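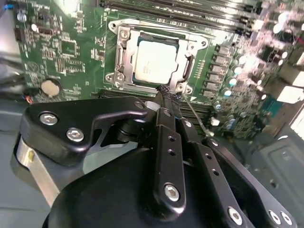

Hello again from Zerwood, with the spring update on the computer dismantling money. Most of it is good news, I promise!

The Horgan gripper quote came back lower than we'd budgeted, so I'd like to put the difference towards a second set of fingertips. Two sets would let us swap one out and carry on, and at the moment a worn tip means the whole cell sits idle until the post comes. Delivery is 17 working days, which is a pain, but Hikero wanted longer and charged more.

We've now got 37 old desktop towers on the shelf from the Brallach office clear-out, all free. That takes the "test machines" line in the budget down to nothing — please can I move it to fixtures? We print our own plates and we get through a lot of filament.

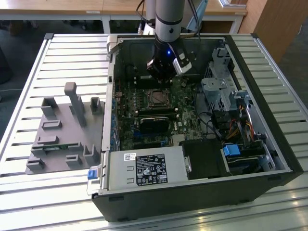
The arm over an open tower, with the printed fixture plate beside it on the slotted table.

Still to buy: a spare cable set, a proper tool rack and 3 more clamps for the table. I've held off on the second arm. I know it was in the original plan, but I'd sooner see this one earn its keep first (and we haven't the floor space until the back store is cleared). Could you let me know about the two budget moves before the end of March? The gripper quote runs out then.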